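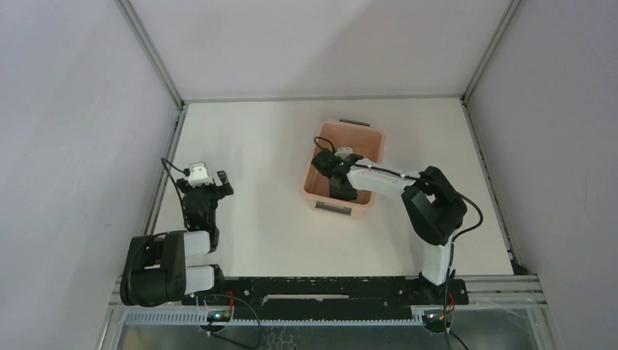

Two-arm cell with a pink bin, right gripper lowered into the bin.

Kitting cell automation

Kitting cell automation is the use of small robot arms to gather, sort or hand over the tools and parts that people need for a job. It's also known as bench picking, tote work or (in my old shop) just "the box." I spent a good chunk of my working life packing kits by hand before I started writing entries for this wiki, so you'll get the plain facts here along with a fair number of my own opinions!

Background

A kit is a set of items that travels together. It might be the screws and brackets for one cabinet, or the hand tools a repair crew takes out in the morning. For years the usual method was a person, a shelf and a paper list. At Hondel, the tool rental depot where I worked, the list ran to 119 different items, and we sent out 700 kits in a busy month. You learned the shelves by heart, and your shoulders learned them too.

Small arms came in later than the big ones you see welding car bodies. They're slower and weaker, and they suit light goods. A common setup has two arms on one rail, walls on the sides and back, and a bin within reach. Each arm carries its own camera near the gripper, so the view travels with the hand. I got oddly fond of watching that view on the monitor – everything looks huge from there, even a plain screwdriver.

Typical tasks

Most cells start with loose hand tools and move on to boxed or bagged parts. Screwdrivers are a favorite first item in many shops (ours included). They're also trickier than they look. The handle is fat, the shaft is thin, and the weight sits differently from one model to the next. A person fixes a bad hold without thinking. A gripper has to be told, or shown, or set up with fingers that suit the shape.

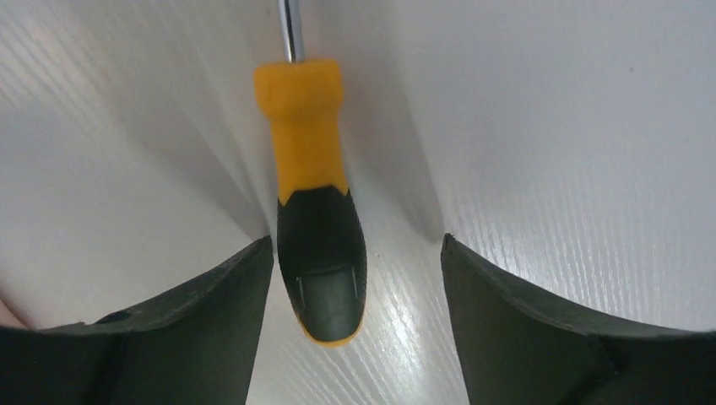

Screwdriver with a yellow and black handle, seen between the gripper fingers.

Bins matter more than newcomers expect. Shallow ones with sloped sides are easier for an arm to reach into, and they're easier on people's wrists as well. Plustham, a plant I visited one January, swapped out all its deep totes before the cells even arrived, and the packers told me that was the best part of the whole project.

Effects on workers

The question I get most is whether the cells take jobs. In the places I know, the answer has been mixed. Plustham had 34 people in its kitting room and kept them all, though 3 moved to maintenance and a few changed shifts. Raju, a smaller outfit, let its temp contracts run out and didn't hire again. Both of those are real effects and I don't think an article like this should skip over the second one.

The daily work changes too. There's less walking and reaching, and a lot more checking. Packers become the people who refill bins, clear a dropped item, clean a camera lens or decide that a worn tool shouldn't go out. Some love it. Others miss the rhythm of packing (I did, a bit) and find that waiting for a machine to ask for help is more tiring than doing the job themselves.

Pay is the sore spot. At Hondel the new duties came first and the new pay grade came months afterward, after plenty of grumbling in the break room. Anybody planning a cell should settle that early.

Training

Lulinia is a short course that several shops in my area use. It covers stopping an arm safely, reading the status lights and swapping gripper fingers, all in two mornings. I took it without any technical background and got through fine, though I did have to ask about cable routing more than once.

See also

Hand tool storage
Job rotation
Picking lists
Shop floor pay grades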